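Warum ist die Straße grau? Und was steckt da eigentlich drin?

Hallo, ihr Straßenforscher! Letzte Woche hat mich ein Mädchen aus der dritten Klasse gefragt, ob die Straße vor ihrer Schule aus Stein ist oder aus Gummi. Ich fand die Frage super, weil sie gar nicht so leicht zu beantworten ist. Also erzähle ich euch heute mal alles, was ich über Asphalt weiß. Und das ist eine Menge, denn ich habe als Studentin einen Sommer lang bei der Baufirma Bridetti im Büro gesessen und durfte ab und zu mit raus auf die Baustelle. Mit Helm!

Fangen wir mit dem Rezept an. Ja, Asphalt hat ein Rezept, fast wie ein Kuchen. Das meiste darin sind Steine: große Splittstückchen, kleine Splittstückchen, Sand und ganz feines Steinmehl. Damit das alles zusammenhält, braucht man einen Kleber. Der heißt Bitumen und wird aus Erdöl gemacht. Bitumen ist schwarz und klebrig, und wenn man es heiß macht, wird es flüssig wie Sirup.

Die Steine und das Bitumen werden in einer riesigen Trommel oder in einem Mischer zusammengerührt. Das Ganze ist dann richtig heiß. Einmal stand auf der Anzeige am Mischwerk 163 Grad, das weiß ich noch genau, weil ich mir die Zahl auf die Hand geschrieben habe. Zum Vergleich: Wasser kocht bei 100 Grad. Da fasst man also besser nicht rein. 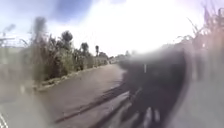 Jetzt muss es schnell gehen. Der Lastwagen bringt die heiße Mischung zur Baustelle und kippt sie in eine Maschine, die Straßenfertiger heißt. Der Fertiger fährt ganz langsam, langsamer als eure Oma beim Spazierengehen, und legt hinter sich einen dicken, dampfenden Teppich ab. Danach kommen die Walzen. Die drücken alles platt und fest, damit möglichst wenig Luft zwischen den Steinen bleibt.

Mein Kollege Sixten Sundqvist ist so eine Walze gefahren. Ich habe ihn mal gefragt, warum da immer Wasser an der Trommel runterläuft. Ich dachte nämlich, die Walze ist kaputt! Er hat sehr gelacht. Das Wasser sorgt dafür, dass der klebrige Asphalt nicht an der Walze hängen bleibt - so wie ihr euch beim Knödelmachen die Hände nass macht.

Aber wieso ist die Straße nun grau, wenn das Bitumen doch schwarz ist? Ganz frischer Asphalt ist wirklich fast schwarz. Das Bitumen liegt wie eine dünne Haut um jedes Steinchen. Dann fahren Autos und Fahrräder darüber, es regnet, die Sonne scheint drauf, und die Haut auf der Oberseite wird nach und nach abgerieben. Darunter kommt der Stein zum Vorschein, und der ist eben oft grau. Es gibt aber auch rötliche oder ganz helle Steine, und dann sieht die Straße nach ein paar Jahren auch so aus. Achtet mal im Urlaub darauf!

Unter dem Asphalt geht es übrigens noch weiter. Eine Straße ist gebaut wie eine Torte. Ganz oben liegt die Deckschicht, auf der wir fahren. Darunter kommen meistens noch eine oder zwei dickere Asphaltschichten, und darunter liegt Schotter oder Kies. Durch den Kies kann Wasser weglaufen. Das ist wichtig, denn Wasser ist der größte Feind der Straße.

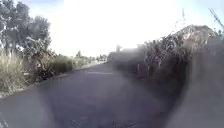

Im Winter passiert nämlich Folgendes: Wasser sickert in einen kleinen Riss und gefriert. Eis braucht mehr Platz als Wasser, also drückt es den Riss ein Stückchen weiter auf. Dann taut es, neues Wasser läuft hinein, es friert wieder. Irgendwann bröckelt ein Stück heraus und ihr habt ein Schlagloch. In Cultitz, wo ich wohne, haben sie letztes Jahr 147 Schlaglöcher geflickt, das stand im Gemeindeblatt.

Und was macht man mit altem Asphalt? Wegwerfen wäre schade. Eine Fräse kratzt die obere Schicht ab, und die Brocken kann man zerkleinern, wieder heiß machen und in neuen Asphalt mischen. Vielleicht fahrt ihr also gerade über Steinchen, die früher in einer ganz anderen Straße gesteckt haben.

Zum Ausprobieren: Nehmt eine Schüssel Puffreis und lasst euch von einem Erwachsenen Schokolade schmelzen. Verrührt beides, streicht es auf Backpapier und rollt mit einem nassen Glas darüber. Der Puffreis ist der Splitt, die Schokolade ist das Bitumen. Nach 16 Minuten im Kühlschrank könnt ihr eure Straße aufessen. Schickt mir gern eure Fragen dazu, beim nächsten Mal geht es um Brücken!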